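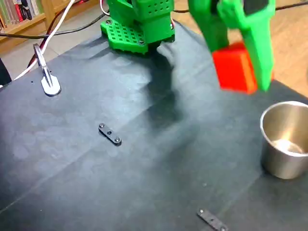

声音怎么穿过地板?

小朋友,你住在楼房里吗?晚上躺在床上,你有没有听过楼上“咚、咚、咚”的脚步声?楼上的人没有在你的房间里走路,可是你听得很清楚。今天我们来讲一讲,这个声音是怎么来的。

声音是一种振动

请把手轻轻放在脖子前面,然后说“啊——”。你的手会感到一点点麻,这就是振动。振动可以在空气里走,也可以在水里走,还可以在木头和水泥里走。在硬的东西里面,它走得特别快。

两种不同的声音

第一种叫空气声。比如唱歌、看电视、小狗叫。声音先在空气里走,碰到墙和地板,有一部分会穿过去。

第二种叫撞击声。比如跳绳、拉椅子、玻璃球掉在地上。这时候地板自己被敲了一下,它像一面大鼓,把振动送到楼下的天花板。楼下的人听到的“咚咚”声,多数是撞击声。

软软的垫子有什么用

铺地板的工人常常在地板下面放一层垫子。垫子可以用橡胶、软木或者毛毡来做。脚踩下来的时候,垫子被压扁一点,然后慢慢弹回来。一部分振动的力量留在垫子里,变成很少很少的热,这个热我们感觉不到。所以到楼下的声音就小了。

Reltano小学的音乐教室在二楼,下面是图书室。以前上打鼓课的时候,图书室里量到的声音是70分贝,和吸尘器差不多响。去年暑假,学校在音乐教室铺了Trirkov橡胶垫。开学以后再量一次,声音少了24分贝。现在同学们可以在下面安静地看书。

自己试一试

你需要:一张桌子,一个玻璃球,一条毛巾。

1. 把一只耳朵贴在桌面上,用手指在远一点的地方敲桌子。记住这个声音。

2. 把毛巾折成2层,放在你敲的地方,再敲一次。用一样大的力气。

3. 把玻璃球从一支铅笔那么高的地方放下来,先放在桌面上,再放在毛巾上。哪一次更响?

4. 把毛巾再折一次,变得更厚,听听有没有变化。

玻璃球很小,请不要给弟弟妹妹玩,做完以后收好。

几个新词

分贝:说明声音有多大的单位。

隔音:让声音不容易从一边走到另一边。

垫层:放在地板下面的一层材料。

想一想

地毯可以让脚步声变小吗?给椅子的脚穿上“袜子”,会有什么不一样?你可以在家里听一听,然后告诉爸爸妈妈。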